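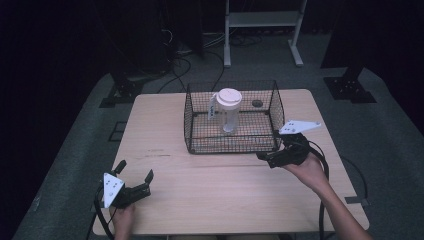
Pitcher in the wire basket

From: Heledd Rees
To: Gallton Folk Dance list
Date: 4/21/23
Subject: Re: June regional round

Mared Ruddock wrote:
> Is Durnlow still hosting the regional round? And how
> many dancers can each group enter?

Yes, Durnlow is hosting. The limit is 4 per group in the small-set class -- no limit in the open class. Entries stand at 174 so far. Send music files to Hanane Abdel Rahman, with the group name in the subject line.

Heledd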